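About Gellel

Gellel builds a two-armed bench cell for fiddly jobs with soft things. We have been at it long enough to have opinions, and we sell one product, so this page won't take you long.

The company began when Afiq Chin, then repairing knitting machines for a living, went to a trade show and watched a very expensive robot move a steel cube from one tray to another. It did this beautifully for 20 minutes. Afiq asked the man on the stand what it did with a sock. The man laughed, then saw he was serious and went to find a colleague, who also laughed. Haziq Santoso was standing behind them in the line for the free pens. He had written gripper software for cubes and was tired of cubes. They had lunch, argued about springs, and rented a unit above a tile shop that March.

What we sell

The product is called the Cument. It is a tabletop cell with a white work surface, walls on three sides, two arms on a front rail, and a small camera where we think a camera ought to be, close to the fingers. You bolt it down, plug it in, and spend a day with one of us learning what it will and won't do. The second list is the longer one and we print it on the inside of the manual's front cover, where our sales advisor begged us not to.

Most customers come to us with a sorting, hanging or pegging job that people find dull and machines find upsetting. Small laundries, glove makers, a firm that rents out costumes. Fabric has no fixed shape, it hides behind itself, and it will cling to whatever you least want it to cling to. Our demonstration task for all of this is laundry on a hanging rack, with dangling clothespins and a basket of socks in colors nobody would buy twice. We have tried grander demonstrations. Visitors always drift back to the socks.

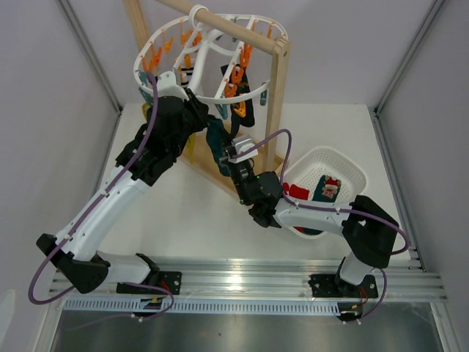 Haziq Santoso would like it put on record that a sock is harder than a car door, that he has worked on both, and that the car door never once turned itself inside out while he was at lunch. He also thinks the price should be higher. He has been outvoted on that, which in a company with two founders took some doing.

How we work with you

Send us a box of whatever you want handled. Please send the bad ones too: the stretched, the pilled, the one with a hole in the toe. We got a lovely box once from Testach, a hosiery finisher, every pair pressed and matched like a wedding gift. The cell did very well on it. Then we drove over to their plant and met the actual stock, and spent the next 12 weeks starting again.

After the box comes a trial, which runs 30 days at your place with your people. If the cell isn't earning its table space by then, we come and collect it, and we bring our own screwdrivers. We would sooner hear a plain no than discover our machine under a dust sheet with a plant on it. (This has happened. The plant was thriving.)

What is included

Both arms, the enclosure, the cameras, the cabling, one day of training, and a phone number that reaches a person between eight in the morning and six in the evening. Spare fingertips come in the box. You will need them. The clothespins you can buy anywhere.

Service visits are handled with our friends at Gebreyes, who look after the electrical side and are much tidier about cable than we are.

Where to find us

We are still above the tile shop. The stairs are steep and the bell doesn't work, so call from the street. Bring socks if you like.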